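# Cesta baja Holub, trenzada a mano

La Holub es la cesta que más nos piden desde que abrimos el taller de Livstead, y también la que más tiempo nos ha costado dejar como queríamos. Empezó siendo una panera, luego creció, y al final se quedó en ese tamaño intermedio que sirve para casi todo: la entrada, el estante del baño, el cuarto de los niños, la esquina de la mesa donde se acumulan las cosas que nadie guarda.

La trenzamos con cordón de algodón reciclado sobre un armazón fino, de manera que mantiene la forma aunque esté vacía y cede un poco cuando se llena de más. Las paredes son bajas a propósito. Se mete la mano, se encuentra lo que se busca y no hay que volcar nada – quien haya buscado un calcetín en el fondo de un cesto alto a las siete de la mañana sabrá de qué hablamos.

**Medidas y datos**

- Largo: 38 cm
- Ancho: 28 cm
- Alto: 20 cm en la versión Linby, 14 cm en la clásica
- Peso: 282 g la clásica
- Colores: crudo, arena, gris piedra y verde oliva
- Asas recortadas en la propia pared

El verde oliva es el color más nuevo del catálogo; lo añadimos en abril después de muchas pruebas de tinte, porque los primeros salían demasiado amarillos o demasiado militares. Queda muy bien sobre madera clara y disimula bastante el polvo, que en nuestra casa se agradece.
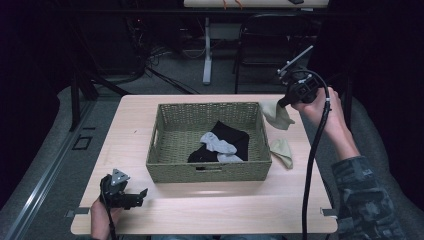 Bohumila Kolář nos escribió que tiene tres en el mismo armario, una para calcetines, otra para paños y otra que iba a ser para bufandas y es del gato, y que lo único que echa de menos es una tapa. Tomamos nota, Bohumila. La tapa está en camino, aunque todavía peleamos con el cierre y preferimos no prometer fecha.

## Cuidados

Se limpia con un paño húmedo y jabón neutro. Para una mancha rebelde, agua tibia y un cepillo blando, siempre en el sentido del trenzado, y después a secar a la sombra, boca abajo. No la metáis en la lavadora, por favor, ni siquiera en programa delicado. Si con el tiempo una pared se vence hacia dentro, basta con humedecerla un poco, rellenarla con toallas y dejarla así una noche.

## Precio y envío

La Holub clásica cuesta 20 euros y el juego de cinco, 82. Todas salen de nuestro almacén de Falesari en caja de cartón sin plásticos y con las asas protegidas con papel. Si os llega con algún hilo suelto, escribidnos y os mandamos otra, sin formularios ni historias.

Precios revisados el 30 de junio de 2025.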